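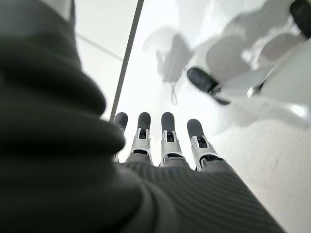

Wrist camera view with the hand open over a bright surface. The dark shape at left is the hand's thumb or padded palm section.

Clearing a finger stall on the Wadenel hand

A finger stall shows up as error 10 in the Graltongate console. The controller cuts current to the whole hand, and the arm holds its last position. The steps below apply to hands with ribbed palm covers and firmware 2 or later.

Before you start

Press the emergency stop and wait for the drive light to go out. A stalled finger can store spring load even with the current off, so keep your own fingers out of the joint slots until step 3 is done.

Procedure

1. Save the log and the last wrist camera still. A restart erases both.

2. Compare the fingertips in the still. In a washed-out view the dark pads are easier to judge than the white housings. A tilted fingertip is not proof of a stall — the outer finger can spread sideways in normal use. Check the logged joint angle before blaming it.

3. Turn the release screw at the base of the stalled finger until the joint moves freely by hand.

4. Shine a light into the slots and remove any debris with plastic tweezers. Do not use compressed air. It pushes grit toward the encoder.

5. Tighten the screw, release the emergency stop and run the homing routine at low speed.

6. Cycle the finger 300 times with no load. If error 10 returns, take the hand out of service.

Known cause of repeat stalls

In January, Nneka Ekpo traced a run of repeat stalls to a tendon guide that had been seated backward during assembly. The finger passed homing every time and failed only under side load. Yasuo Yoshida added a side load check to the Nudamar test script, and it should be run after any guide replacement.

Revised June 11, 2021: corrected the screw location in step 3.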